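Devgate Facilities Help Desk
Ticket 125 – Tabletop, Steiner Room
Category: Furniture and surfaces
Priority: 4 (routine)
Status: Closed
Opened: Sun 1 August

Reported issue
The requester advised that the light wooden tabletop in the Steiner Room was marking easily. Pale rings were noted where cups had been left standing, and the surface felt tacky to the touch. The requester asked whether the top should be replaced.
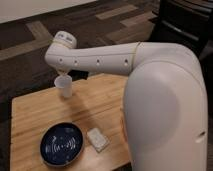
Initial assessment
The finish was oiled in July under work order 44. The product used, Oron surface oil, requires 24 hours to cure before any item is placed on it. The room booking record shows that the table was back in use the same evening. Replacement was not recommended at this stage.

Action taken
1. All loose items were removed and the top was wiped with a damp cloth and mild soap.
2. The rings were rubbed lightly along the grain with a fine pad. Two faded fully. A third, near the back edge, remained faint.
3. A thin coat of oil was applied and the room was blocked from booking for the full curing period.
4. The requester was asked to return the usual items to the table and to report any new marks.

Follow-up
The requester replied that the tackiness had gone and that no new rings had formed. The remaining mark was considered acceptable. Coasters have been ordered through Serkel – delivery is expected later in August. Until they arrive, paper and plastic cups should not be left standing overnight.

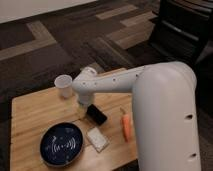
Attachment 2: Steiner Room table, with cups, phone and small white block.

Resolution
Surface re-oiled, no replacement required. Please quote the ticket number if the problem returns.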